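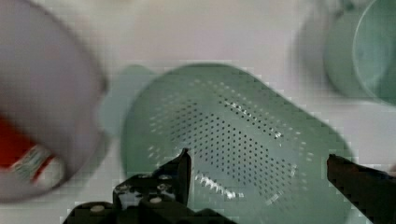
How to hand a kitchen prep station over to a robot arm without losing your crew

This guide is for kitchen managers and shift leads who are about to share a prep counter with a robot arm. It covers the weeks before the arm goes live, the first shifts, and the changes to people's jobs that follow. It does not cover wiring, mounting or programming. Your installer does that.

The steps come from the commissary kitchen at Skekmont, where the arm took over the moving and sorting of strainers, cups and containers between the rinse area and the prep line. The kitchen has 23 people on its payroll. I was shift lead there through the changeover, which started in August.

What you need before you start

A written list of every task done at the station now, by whoever does it.
One person per shift who will be the station lead.
A log sheet and a pen on a string.
Two hours of paid time per person for practice.
A pay decision. If the station lead job carries more responsibility, settle the rate before you announce it.

Step 1. Write down the work as it is done

Stand at the station for a full shift and write down each task. Do not use the job description. At Skekmont the job description for the station had four lines. Our list came to 16 tasks, and several were things people did without being told, such as pulling cracked colanders out of circulation or turning cups upside down before the lunch rush.

Show the list to the people who do the work and let them correct it. Ours was corrected twice.

Step 2. Split the list

Mark each task A (arm), P (person) or S (shared). Be strict about the A column. Picking up a colander and putting it on the drying rack went under A. Deciding whether a colander is clean stayed under P. So did anything with a knife, anything hot, and anything going to a customer with an allergy note on the ticket.

Shared tasks cause the most trouble. Try to cut each one into an A part and a P part. If it can't be cut, leave it with the person for now.

Step 3. Tell people what happens to their hours

Do this before the equipment arrives. Crew members see a crate with a shipping label and draw their own conclusions. Say which shifts change, by how many hours, and from when. If you don't know yet, say so and give the week when you will.

We moved two part-time dish positions to cold prep at the same hours. One person didn't want cold prep and transferred to the Budard site. The other stayed and is now a station lead.

Step 4. Set up the counter

Clear the counter down to what the arm handles. Keep a fixed area for each kind of item and mark the areas with tape at the counter's edge, where it won't get scrubbed off every night.

Some practical points:

Colanders go down with the open side up. Leave room on both sides of the rim.
Keep tall containers away from the colander area. A can or jar next to a handle gets in the way of the approach.
Don't nest cups. Stacks of more than one were our most common stop.
Labels face out, so the person filling the station can read them from the aisle.
Put the stop button where the shortest person on the shift can reach it with either hand.

Step 5. Train the station leads

Each lead should be able to do the following alone:

Stop the arm and restart it.
Free an item from the fingers using the release, never by pulling.
Clean the fingers at the end of the shift. Food residue collects around screw heads and in recesses, so use the small brush and the cleaner your installer approved.
Read an error code and find it in the binder. The one we see most is 3018, which on our setup means the grip closed without finding an item. Codes differ between systems, so print your own list.
Run the station by hand when the arm is down.

That last one gets skipped. Schedule one hand-run hour every two weeks. People lose the rhythm faster than you would think, and new hires never had it.

Step 6. Run the first shifts slowly

Start with the quiet part of the day. We ran from 2 p.m. until the dinner crew came in, at reduced speed, with a lead at the station the whole time. Keep your old staffing level during this period. Cutting a position in the first week saves very little and leaves the lead doing two jobs.

Every stop goes in the log: time, item, what the lead did. Keep entries short or people won't make them.

Step 7. Go through the log with the crew

Read the log together at shift change. Lautaro Bustos, our evening lead, noticed that most of the stops with colanders came right after the racks were refilled. We were setting them down too close together. Moving the tape by a hand's width fixed most of it.

Don't use the log to grade people. After a supervisor at our Siltance site did that, the entries there dropped to almost none.

What changed for us

There is less lifting and less wet work. Sore wrists come up less often at shift meetings. The station is lonelier, though, and several people have said so. It used to be a two-person job with conversation in it. We now rotate leads halfway through the shift, and we moved the ticket printer closer so the lead has someone to talk to.

The arm is slower than a fast worker and about even with an average one over a full day. If you were promised otherwise, plan your staffing on your own log.

Repeat step 1 after three months. New tasks will have appeared, mostly in the P column, and someone is already doing them.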